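Chapter 4
Packing and Sending Sweet Goods

4.1 Why the box matters

A customer who orders a gift of chocolate pays for two things. The first is the product, and the second is the moment when another person opens the box. In the earlier chapters we have followed the chocolate from the melting pot to the decorated piece. In this chapter we follow it out of the kitchen door, and we study how a small confectioner can send it by post without spoiling the work.

Most of the examples come from the town of Willville, where the Dandow sweet shop began to take postal orders next to its ordinary trade over the counter. In its first full year the shop sent 1,163 parcels. In the second year it sent 2,468. The recipes had stayed the same during this time, but almost everything in the packing room had to be changed, and the owners have kindly allowed us to use their records. 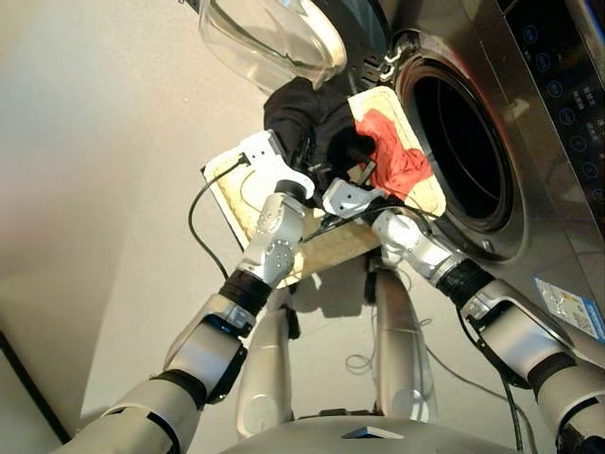 Photo: Bundmont Picture Library

Before you read further, write down what you already know about the following terms: bloom, shelf life, inner tray, void fill, greeting card insert. You will meet all of them again in the exercises at the end of the chapter.

4.2 Heat, damp and knocks

Chocolate in a parcel has three enemies. Heat is the best known. When a bar becomes soft and then sets again slowly, the fat moves to the surface and leaves a pale grey coat, which we call fat bloom. Bloomed chocolate is safe to eat, but a customer who sees it on a wedding gift will think that it is old.

Damp is less often discussed. If moisture settles on the chocolate, it dissolves a little of the sugar, and when it dries a rough sugar bloom remains. For this reason a box should not be taken straight from a cold store into a warm packing room. Let it rest, closed, until it has reached the temperature of the room. At Dandow the waiting time is 60 minutes, and it is written on a card beside the door.

Knocks are the third enemy – and the one that the packer can do most about. A flat piece with a written message breaks easily along the letters, so it must lie on a firm inner tray and must not be able to slide. Hollow figures need support from the sides, never from the top. 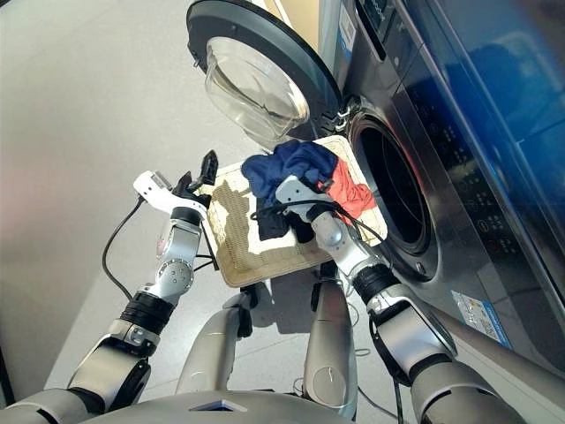 Fig. 4.2 Front-loading machine with the door open

4.3 Choosing the materials

The Deng method, which we use in this book, begins with the product and works outwards. First comes the wrap that touches the food. It must be made for food contact and must have no smell of its own, as cocoa butter takes up smells very quickly. Then comes the inner tray, then the gift box, and finally the plain outer carton that carries the address. The gift box should never carry the address label, even when this would save a carton.

Many beginners choose the outer carton first, as it is the cheapest part to buy in quantity. The result is often a small gift in a large box with a great deal of paper around it. The postage is higher, and the gift looks smaller than it is.

4.4 The message

Gifts for an examination, a new baby or a retirement are nearly always sent with a few words. Check the spelling of the name against the order, and not against the last parcel on the table. Where the message is piped by hand, a second person should read it before the lid is closed. Where it is printed on a card, put the card above the wrap, so that it is found before the sweets are.

In the next section we calculate the full cost of one packed parcel, beginning with the materials and adding the time of the packer.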